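The Big Beige Box Gets Another Decade

My first computer was a tower so heavy that my father carried it up the stairs with his knees bent, like a man moving a safe. It hummed all night. It warmed the cat. When something in it broke, we took the side off, looked inside with a desk lamp, and usually found a way to get it going again.

I'd assumed that kind of machine was on its way out, and in a lot of houses it is. But I've spent most of this spring with people who love the desktop tower, buy it secondhand, swap its insides around and hand it on to the next person, and I came home wanting three of them.

The best place to catch the bug is the parts market in Harov, held every April in the old bus depot. There were 104 tables this year. I got there early, thinking I'd be done by lunch, and left when they were folding up the chairs. You can find whole office machines stacked like bricks, trays of memory sorted by age, power cables by the pound, and one table that sold only the little screws. (I bought a bag. I've already used four.)

What makes the tower so easy to love is that it comes apart! A phone is glued shut. Many thin laptops have their memory fixed to the board, so whatever you picked on the day you paid is what you live with. In a typical desktop, the memory stands in a slot with a clip at the end. Push the clip, lift the stick, press in a bigger one until it clicks, and a machine that used to choke on a few browser tabs can feel years younger. 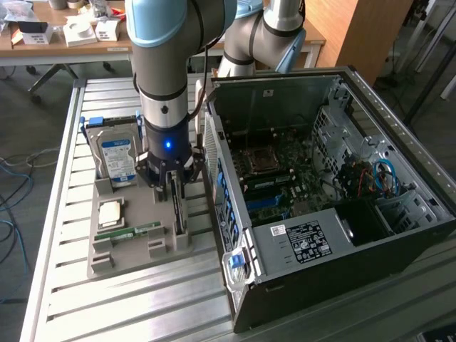

Drives are the other great upgrade. If an old desktop still starts from a spinning hard disk, moving it to a solid-state drive makes such a difference that people laugh out loud the first time they see it boot. I did. The old disk doesn't have to go anywhere, either. Leave it in as a second drive and let it hold the family photos, as long as there's another copy somewhere else.

At Zeleke, a narrow shop two blocks from the depot, the shelves run right up to the ceiling and every tower has a handwritten card taped to it. The cards say what was replaced, when, and what the next owner might want to look at. One had been through the shop on three separate occasions and its card had grown a second page. I read the whole thing standing up, the way you'd read a letter.

The shop sold 251 towers last year, plenty of them former office machines. Offices tend to replace whole floors of computers at once, whether or not anything is wrong with them, and that's how a perfectly good machine ends up on a pallet. A student can walk out with one, a mouse and a keyboard for less than the price of a pair of decent running shoes.

Over in Trasamau, the library has taken the idea further. It lends desktops the way it lends books, except that the loan runs for a school year and comes with a evening class on looking after the thing. Pendus, a recycling firm on the edge of town, sends over the donated machines. The library's goal was 1000 loans. It reached 1281, and the waiting list is still open.

I sat in on one of those classes and it was wonderful. The first half hour is all dust: how to hold a fan still while you blow it clean, why you unplug everything first, where the lint hides under the power supply. Then the cases come open and the room gets noisy. A boy of maybe twelve explained heat sinks to me with his hands. Two sisters were arguing over which slot to use, and both of them were right, depending on the board.

There's a look people get when a case opens up for the first time. They expect a mystery and find a few big parts, some cables and a surprising amount of air.
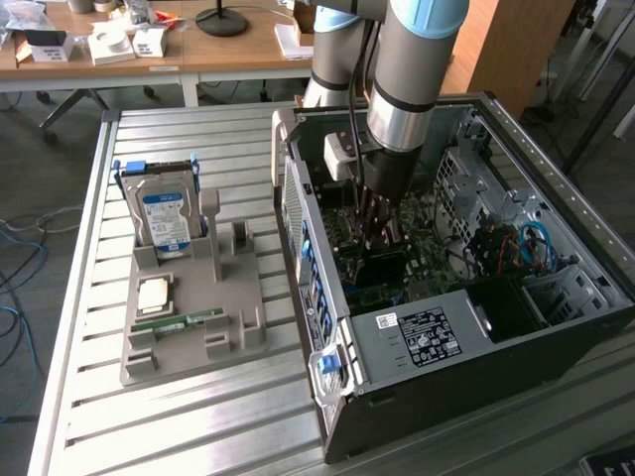

Sosina Workneh would like a little less romance about all this. Old towers can be power hogs, she told me, and a machine left running day and night may cost more in electricity than it saved at the register. Her advice is to check what it draws with a plug-in meter before getting attached, and to set it to sleep when you walk away.

Fair enough. I bought a meter. The tower I brought home from Zeleke turned out to be modest in its habits, and it now goes to sleep when I do. Its card came with it, and I've added a line in my own writing: more memory, new fan, front panel cleaned with a toothbrush. The left USB port is still loose. I'm getting to that next weekend, and I have plenty of screws.

Related stories
The Typewriter Ribbon Hunters
How to Buy a Used Monitor Without Regrets
A Love Letter to the Mechanical Keyboard
What Happens to Your Old Cables

Contact us | © All rights reserved | Back to top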